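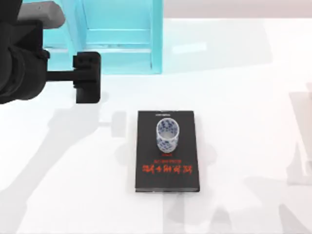
Diệp Âu wrote to ask whether anyone bothers with safety limits in simulation, given that a cup on a screen can't hurt anybody when it falls. It's a fair question, and I'm glad it was asked, as I used to think much the same until our lot at Bonville sat down one July and wrote some proper house rules.

Reading time: 3 minutes

My short reply is yes, please do! Whatever you let slide in the simulator tends to follow you on to the bench. So let's take a simple job, a porcelain cup standing on a closed book, with the gripper empty and waiting above the table, and go through it the way we'd like to see it done.

Begin with your start position. Park the arm clear of everything on the table, including any shelf behind it, and save that pose under a name your colleagues will understand (ours is simply "Jernora", after the project, and it has stuck).

Next, set your speed and force limits before you write a single movement. Use the figures for the real arm, out of its own manual, and keep them in one shared file. I've seen a run with over 1000 attempts thrown away after somebody had quietly raised the speed on their own copy, and it was a gloomy afternoon all round.

Then plan the approach. We come in from above, pause, and only then close on the cup. The book counts as an obstacle as well as a support, so give it its own clearance and don't let the fingers scrape the cover. Lift straight up before you go sideways.

Last of all, write down the random seed (1373 on our practice sheet) and log every stop, even the dull ones. If a limit trips, leave the limit alone and look at the path first.

Questions to the Gurus desk, Bonville | © Mbwambo Robotics Notes | Back to top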